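Speaker notes -- "Reading copper when you don't trade copper"
Wirkmont evening session, August. Six slides, plus the handout.

Slide 1. Title

Say hi, thank Oğuzhan Ekinci for setting up the room and for talking me into this. Mention that I'm not a broker. I buy cable and fittings for Visser, and I got interested in metal prices the hard way, by signing a supply contract at a bad time. Don't tell the whole contract story yet, it comes on slide 4.

Ask for hands: who has looked up a copper price in the last month? Then ask who could say what unit it was in. (There's usually a laugh. Wait for it.)

Slide 2. Why people call it "Doctor Copper"

Copper goes into wiring, pipes, motors, air conditioners, cars. When people build things, they buy it. So the old idea is that the price tells you how the economy is doing before the official figures come out. The joke is that copper has a PhD in economics.

I half believe it. The price does tend to move when factories get busy or go quiet. But it also moves when a mine goes on strike, or when a big buyer decides to fill a warehouse, and none of that says much about whether folks are buying houses. Go slow here. Last time I rushed it and got the same question three times afterward.

Slide 3. The chart priced two ways

Two lines, one in dollars and one in ounces of gold, both set to 100 at the start. Point at the left side first so everyone sees they begin together.

Then let them look. Don't talk over it!

The dollar line climbs and everyone feels good about copper. The gold line sags. Same metal, same years. What changed is the ruler. I'm not a gold person (say this clearly, there's always one in the audience and he will find me at the break), but I like having a second ruler. You could use wheat or oil or an hour of a plumber's time. If copper looks strong against one thing and weak against everything else, I'd be careful about saying demand is strong.

Slide 4. My contract

OK, now the story. We had a quote from Trolto that followed the market price month by month, and a quote from Zirnon at a fixed price. I'd watched the dollar line go up for weeks, got nervous, and locked in with Zirnon. The market came down right after that and kept going. We overpaid by 910 dollars on the first delivery alone, and I had to go explain that to Kamarul Pelupessy, who signs off on purchasing and was very nice about it, which made it worse.

Was I wrong to fix the price? I still don't think so. We had a job priced for a customer and couldn't carry the risk. Where I went wrong was thinking the chart had told me something. I was reading a rising line as a forecast -- it was only a record of what had already happened.

Slide 5. What I look at now

Warehouse stocks. If the price is rising and stocks are rising too, somebody is buying metal and parking it. That's a different animal from somebody buying metal and using it.

The gap between the price today and the price for delivery in three months. When today's metal costs more than later metal, people want it now. I find this more useful than the headline number, and it's free to look up on a delay.

Freight and scrap. Our scrap guy lowers his offer days before I read anything in the news. If anyone asks for a source on that, admit it's just one yard.

Skip the currency bit if it's past 7:30.

Break, ten minutes

Coffee's at the back. Leave slide 5 up so people can copy it down.
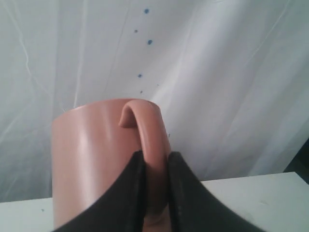 Slide 6. Questions I usually get

"Should I buy copper?" I don't know, and I don't give advice on that. Say it with a smile and move on.

"Isn't it all China?" A lot of it is. China uses more copper than any other country, so news from there moves the price wherever you happen to be sitting. But grids and data centers elsewhere are using plenty too, so I wouldn't follow just the one story.

"Fixed or floating?" Depends on who eats the difference. If you can pass a price change on to your customer, float. If you've promised a number, think hard about fixing at least part of it. We do half and half now, and I sleep fine.

If Oğuzhan asks about aluminum again, tell him next time.

Handout is one sheet, both sides. Leave the spare copies by the door and remember to get the clicker back.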